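About Grallow

Who We Are

Grallow develops software for robots that work in homes and other everyday settings. The company was founded by Mélanie Grewal and Obsa Assefa, who had worked together on motion planning and wished to build tools that other engineering teams could adopt without rewriting their own systems. Our customers include robot makers, research groups and service companies.

What We Build

Our main product, Plellix, is a planning and control package. It receives a task, divides it into steps, and produces arm motions that respect the limits of the machine and the objects near it. A second product, Vevo, handles perception. It combines views from several cameras, including cameras mounted at the wrist, and keeps a shared record of where objects are.

Both products are tested on household tasks at our kitchen station. Drawers, handles, dishes and small appliances place different demands on a planner, and every release of Plellix must complete a library of 100 tasks before it is sent to customers. 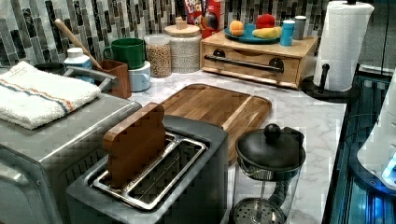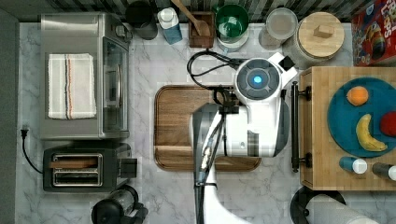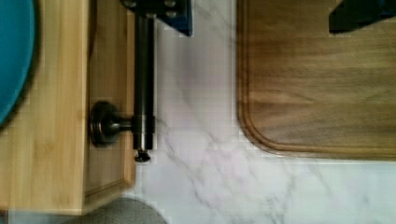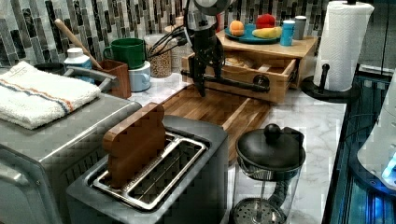
The Grallow kitchen station, with its wooden cutting board and marble-patterned countertop.

Our Team

Florence Melnyk leads the perception group and is responsible for camera calibration and object tracking. Audrey-Anne Penner directs planning and control. Zachary Zacharias manages developer tools, including the Nkosi log viewer, which allows engineers to replay a task and compare the planned motion with the recorded one. Nkosi has been offered to all Plellix customers at no added charge starting January 2022.

How We Work With Customers

Each customer is assigned 2 engineers, one from perception and one from planning, who remain with the account through installation and the first software update. Standard installation takes 8 weeks. Training is provided at our office or at the customer's site.

Requests for a product demonstration may be submitted through the Contact page. Applications for our student placements, which begin each June, are accepted through the Careers page.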